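Draughts and heat loss in shared student housing
Project report, Vibeke Thygesen, Plesbridge

Aim was to find out where the heat goes in older shared houses in Komurdale, and if cheap fixes are worth it. Started with the windows as everyone blames the windows. Should of started with the hallways.

Survey first. 525 forms out, 177 back, most of them in the last week before the deadline. Main complaint — cold bedrooms, even with the heating on. Second was the bill. Hardly anyone mentioned doors but a lot of people said they leave them open all day.

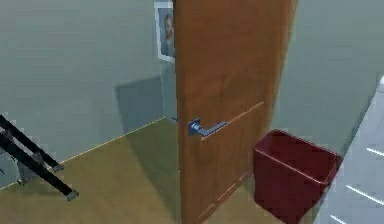
Fig. 2. Interior door left partly open, lever handle.

Then two houses on Thoroddsen Road, same layout, same boiler. House A kept inside doors shut from 6pm, house B carried on as normal. Temperature loggers in every bedroom and one on each landing. One logger in B stopped in February, battery, so that room is left out of the averages.

Results: A used 2469 kWh of gas over the test period. B used more, see table in appendix. Bedrooms in A also felt warmer acording to the diaries, though people knew what we were testing so that needs care.

Problems — small sample, mild winter, and the Lelau draught strips came late so only got fitted in A's kitchen. Would do the strips seperately next time.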